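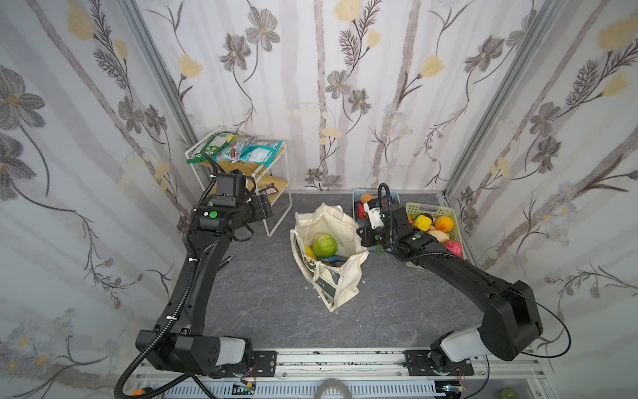

Start with the bag held still and the fruit will look after itself, was the advice that came back from Vernholm when we put our first draft of this page round, and it has shaped most of what follows. We had written pages and pages on gripping and hardly a word on the bag, and a soft canvas tote with its handles flopping over the rim deserves rather better than that!

So, this is how we teach the grocery packing task at Carkside, driving both arms by remote control and recording as we go. It assumes you have been through the Wikel start-up sheet already and that your leader arms and followers agree with one another. If they don't, go back and sort that out first, because no amount of careful driving will make up for it.

## Setting the table

Put the tote in the middle, open end up, with the two baskets to the right of it along the back and the snack shelf over at the back left. Both arms should be able to reach into the bag without their elbows meeting. Drive each one there slowly and have a look before you record anything, and watch the cables while you're at it. They want enough slack to follow the wrist, but not so much that a loop can drop over the shelf.

Mix up the fruit in the baskets between recordings. It's very tempting to put the lemon back exactly where you found it (I do it without thinking), but a robot that has only ever seen one lemon in one corner will go on reaching for that corner long after you've moved it.

## Driving a recording

1. Bring both arms to the rest pose and wait for 2 seconds before you move. It feels like ages.
2. Choose which piece you're going for before you set off. Dithering gets recorded along with everything else.
3. Come down over the basket from above, open the fingers a little wider than you think you need, and close gently.
4. Lift straight up until you're well clear of the rim, then travel across to the bag.
5. Lower the piece into the mouth of the bag before letting go. Please don't drop it from a height, however satisfying the thud.
6. Back the fingers out the way they came in, so they don't snag a handle.
7. Return to rest and stop the recording.

Use the left arm for the shelf and the right arm for the baskets. If the bag begins to lean, the free arm can steady it by the rim, and that's a lovely thing to have in your recordings, so do leave it in.

## When it goes wrong

A missed grip followed by a calm second try is worth keeping. Three misses in a row is not, so bin that one and have a stretch. Bin it as well if you've knocked the shelf or reached in with your own hand.

We aim for 32 good recordings in a session, in batches of eight, swapping drivers between batches. Tired hands get jerky, and the jerkiness is learnt as faithfully as the rest.

## Naming and saving

Save each batch in the Tạ folder with the task name, the batch number and the driver's initials. Note anything odd in the comments box, even if it seems too small to bother with. Tuesday's batches are copied across overnight, so leave the machine switched on when you go home.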